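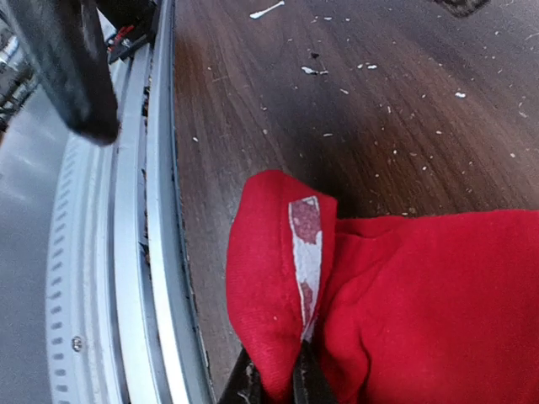
Tritport, May 2023

Visiting the old Fullasetti silver mine with kids, worth the drive?

We're passing through in July with three kids and I keep reading about the Fullasetti mine and its museum. Has anyone done the underground tour lately? My youngest is 6 and a bit nervous in the dark. Also wondering if we can do the museum and the tour in one afternoon, or if we should stay the night in Tritport. Any tips very welcome!

Posted by orebody_mom

Dennis Masanja

Oh, you're going to love it! I've been going since I was a kid myself and I still get a thrill when the hoist house comes into view. The underground tour goes down 101 steps (wide ones, with a rail on both sides) and then along the old haulage level to a chamber where they show you how the drilling was done by hand. It lasts 57 minutes if the guide sticks to the schedule, and mine never has, as there are always questions!

For your 6-year-old, ask to walk up front beside the guide. They do switch the lamps off for a moment in the big chamber, but they tell you before they do it and they'll skip it if a parent asks at the desk. Bring sweaters, even in July. It's cold down there all year and my sister once did the whole thing in a sundress.

Museum and tour in one afternoon is doable if you get there by noon. Start with the tour. The mineral room is upstairs in the museum and has a wonderful case of wire silver, plus the old assay scales, and you'll want time for it. The Åberg collection is up there too, mostly maps and payroll books. I could spend a day on those, your kids probably couldn't. 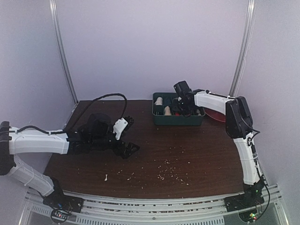 slagheap33

Yes go. Parking is behind the church, not at the gate, the gate lot is for buses now.

Olulix Rockhound

Agree with everything Dennis wrote, and I'd add the tailings walk! It's a flat loop that starts behind the museum, with signs about the stamp mill and where the flume used to run. Our kids liked it even better than the tunnel. You can't collect on the loop, but the gift shop sells buckets of mine rock for sorting at the outdoor tables, and ours found galena and some really pretty quartz.

One small correction, the last tour leaves earlier than the museum closes, so call ahead and ask. We missed it the first time and had to come back the next day. We stayed over in Tritport and had a great time, so I'd say stay the night if you can. Closed shoes for everybody, they do check!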